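List home | Threads | Authors | Search | Help

Re: Felt on the long table – replace or flip?

From: Tirta Tambunan
To: Quiambao Hall members list

Hi all, quick one before I have to run for the bus. Answering the felt question, plus a couple of other things that came up Monday.

> Before we spend anything in October can someone tell me what
> is wrong with the felt we have? I sewed half the covers in
> that building and a gray felt top ought to last longer than
> this. Is it dirt? Is it wear? If it's dirt, brush it. Also
> the Patberg quote says 285 for material only and I don't see
> anything about glue or tacks. Are we paying for those
> separately? And who decided on gray again? Green was fine.
>
> One more thing, the curtains were supposed to be kept closed
> in the afternoons so things don't fade. Are they?
> – M.

OK in order.

It's wear, not dirt. I brushed it twice, once with the stiff brush and once with the lint roller from the front desk, which was full after one end of the table. Got a lot of fluff off. The light patches stayed where they were. Vacuum with the soft head, same thing. I did not try water and please don't anyone else either, the last cover shrank at the corners and we had staples popping out for weeks.

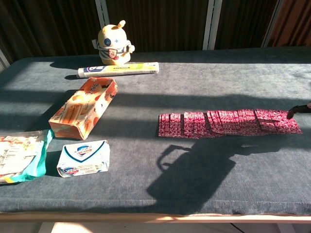 Flipping is what I'd do first. Costs us nothing but an evening. Patberg's man said the felt is the same both sides as far as he knows, so if the back is clean we get another couple years out of it. Look at the patches across the middle and up by the back edge, they show worst in the streaks of sun, and with the lights on at night you'd hardly notice them. So it may not even be as bad as we think. The wood edge along the front still looks decent to me, I would leave that alone. If we do lift the felt I need somebody with a staple puller and somebody patient. Those can be different people.

Curtains – they get closed, but sun still comes in across the table, so closed isn't enough. Either we line them or we throw a sheet over the table when the room's not in use. I have two old flat sheets that would do it sewn end to end. Lining is a bigger job and I'm not volunteering for it. The brown ones are heavy enough already and that rail complains.

Money. 285 is material only, correct. Glue not included, tacks not included, delivery is 50 unless we pick up. Dosis has a remnant that would be cheaper but it's narrower and we'd have a seam down the length, and everyone who lays out small parts on there is going to hate a seam. I asked Cloltel too, they only sell by the full roll and want 1000 for it. No.

Gray was voted on. I voted green, for teh record.

Other stuff:

Please clear the table when you finish. Boxes, tubes, soft toys, whatever you brought. Things get left at the back and then the next group pushes them around and that can't help the felt. There's shelf space in the hall closet, second shelf down, labeled. If it's yours and you want it back put your name on it. I'm not going to chase people.

If you cut anything, use a mat. There's one behind the door. I found two slits near the left end, short ones, clean, so a blade. Not asking who.

The felt gets brushed in one direction only, toward the front. I know it says otherwise on the old sheet taped inside the closet, that sheet was for the green one which had a different nap. I'll take it down when I remeber.

What I need from you: say yes or no to flipping it. A one word reply is fine, reply to the list not to me, my inbox is a mess. If I get 10 yeses I'll pick an evening and bring the sheets along the same night. If the back turns out to be bad too then we go to Patberg and I'll pick it up in my car, so scratch the delivery.

Bus. More later if there's questions.

Tirta

Recent threads
Felt on the long table – replace or flip?
Hall closet shelves, who has the label maker
Curtain rail, loose bracket again
Key for the side door
October room bookings
Folding chairs, count and repair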